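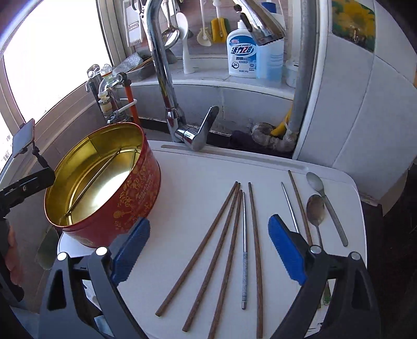 Wooden chopsticks and metal spoons on a white cutting board.

The Quiet Joy of the Restaurant Supply Store

There is a warehouse on the edge of Prallow with a gravel lot and a sign you could easily miss from the road. Inside, the shelves run up to the rafters, the lights buzz, and I have never been happier anywhere that sells soup ladles.

Galtier has been supplying diners, school kitchens and noodle shops for years, and for most of that time the public was not really welcome. You needed a business card to get past the front desk. Then in January the owners dropped the rule, and home cooks started drifting in. I went for a single sheet pan. I came out 2 hours later with a box so heavy that I had to set it down twice on the way to the car!

What gets you is how plain everything is. A mixing bowl here is a mixing bowl, stacked inside 200 others, with a price written on a strip of tape. The tongs come in seven lengths. Chopsticks are sold in fat bundles, spoons by the dozen, and the cutting boards stand on edge like records in a bin, so you flip through them until you find the one that fits your counter (bring a tape measure, I mean it).

The back aisles are my favorite. Past the dish racks there is a whole wall of lids. Some belong to pots that went out of production ages ago, and people drive in from two counties over to match one to a pan they inherited. I watched a couple try lid after lid on an old stockpot, and when one finally dropped into place with that good solid clunk, they cheered, and so did I.

Not every bargain is worth it. The 17-inch skillet I was so tempted by would have covered two of my burners and left no room for anything else. Commercial knives can feel clumsy if you have small hands, and a gallon of vanilla is a commitment. Go for the things you use every day and wear out: towels, spatulas, storage tubs, baking sheets.

Smaller places are worth a look too. Athumani, across the river, is half supply store and half spice counter, and it smells of cumin all the way out to the sidewalk. Trukeck keeps mostly used equipment, so the stock changes every week and there's a fair amount of digging involved. My rolling pin came from there, dented at one end, and it rolls a pie crust better than anything I've bought new.

Galtier opens at 7 in the morning, and the parking is easiest before nine. The coffee by the register is free and very strong.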